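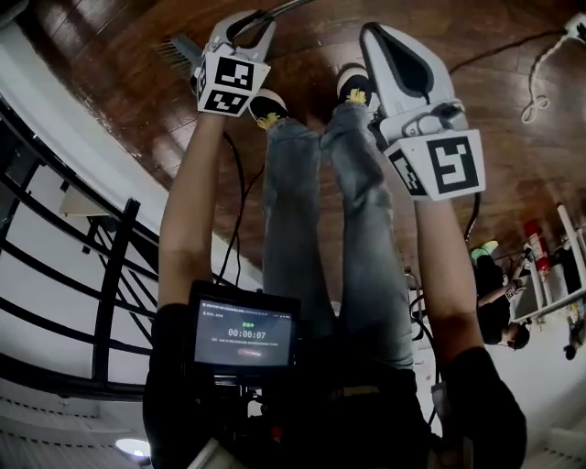 Slide 1: Bristles on the boards

Leave this up while people find seats. Say hi, say my name, thank Dalisay for the room and the coffee. Phones can stay on, I don't mind, just not the ringers.

OK, start. I'm going to talk for half an hour about sweeping a wooden floor. (Pause. Somebody always laughs.) I teach this to new people at Rumora in their first week and I love teaching it, because everybody walks in thinking they've known how to do it since they were six!

Point at the bristles. They're dark, they're right down on the wood, and that contact is what I want to spend the first part on. Ask the room: when you sweep, how hard do you press? Get a show of hands for "hard." It'll be most of them. I pressed hard for years. Bend the bristles over flat and you're dragging the sides of them across the dust, and the fine stuff just rolls underneath and stays put. You want the tips working. Let the brush stand up.

Then point at the shoes, yellow laces. I like having feet up there because feet are half the talk. Where you stand decides where you sweep! Stand still and you'll do a nice clean half circle in front of you and leave a ring of crumbs outside it. So: small steps, and always onto the part you've already done.

Slide 2: With the boards

Text only, big letters. Boards have gaps, gaps hold grit. Sweep along the length of them first. If you go across, every gap is a little ditch and you fill them one by one. I'll do a second pass across only when there's something sticky or stringy like hair.

Story here: the Ponurside hall job. 294 square feet of old boards, with gaps you could lose a dime in. Gilmar Araújo and I did one half each, him across and me along, and then we went over both halves with the vacuum and looked in the bags. His side had a lot more left behind. He still says I picked the easier half. (I did get the half without the radiator. Admit this if he's in the room.)

Slide 3: Short brush or long broom

Bring both up to the front table before I start, don't go hunting for them mid-talk like in June.

Long broom for the open middle. Short brush for edges, under the lip of the cabinets, stair corners, and anything you dropped two seconds ago. People with sore backs, please don't do a whole room with the short one. Kneel on a folded towel or sit on a low stool. Mwangi Mussa does his edges sitting down and scoots along as he goes, and his edges are better than mine.

Demo: sprinkle the rice and the flour. Rice is easy and makes everyone feel good. Flour is where the pressing habit shows up! Get someone from the second row to try it. Give them 90 seconds, and don't coach until they're done. Then same person again, light hand, short pulls, lift at the end of each one so you aren't flicking flour over the clean boards.

Slide 4: The line at the dustpan

Everybody knows the line. Back the pan up a few inches at a time, sweep, back up, sweep. When there's only a whisker left I use a damp paper towel and I don't feel bad about it. Damp, wrung out. Please don't pour water on a wooden floor to chase flour, it turns to paste and gets down in the gaps and then you're picking at it with a toothpick.

If I'm running late, skip to the next slide.

Slide 5: Clean the brush

Comb it out with an old fork over the trash. Warm water and a drop of dish soap when it looks gray, shake it, hang it up by the handle. Never stand it on its bristles in the closet or they'll take a curve and keep it. Pass around the bent one from Mukau, it's been squashed behind a door and it's a beauty.

Questions

Likely ones: robot vacuums (fine, still do your edges), pets (sweep before you vacuum, hair wraps), shoes on or off in the house (not getting into that, I'm married).

Handout is by the door. Broom goes back to the hall closet, and pick up the rice before the next speaker needs the floor.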